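Hunden lunch counter, progress report for June
To: the Vonura small grants desk

Hi all,

Another month down, and the sandwich side of the project is finally moving along! As you know, the first part of your grant went on the cold cabinet and the second part was meant for bread, fillings and wrapping. We've now spent most of that second part (receipts are in the folder) and I have $200 left to carry over.

The bread question is settled. We tried the seeded loaf from Van Rooij for a couple of weeks and people liked it fine, but it crumbled when we cut it and made a mess of the cabinet shelves. So we're back on plain white, three slices to a sandwich, with a green layer on one side and a red one on the other. It fills people up and it looks cheerful on the shelf, which I didn't expect to care about as much as I do.

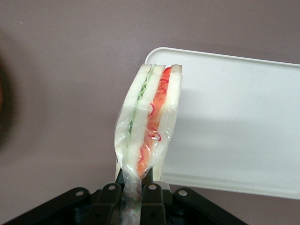
Vonura's own comment on the last report was that clear film is all very well, but regulars at the counter want to know what's in a sandwich before they buy it, and could we please get labels sorted before the fall. Fair point, and I've ordered a roll of 30 to try out. They'll list the fillings and the day it was made.

Film is still our biggest small expense. The Trultivum rolls cost more than the old ones but they cling better, and we're throwing fewer sandwiches away at closing time. Twisting the ends takes practice (my first ones came undone on the shelf!).

Still to do: a price for the half size, a second cutting board, and a decision on Sunday opening. I'd like to try 2 Sundays before we commit. If that's all right with you, let me know and I'll put it on the schedule.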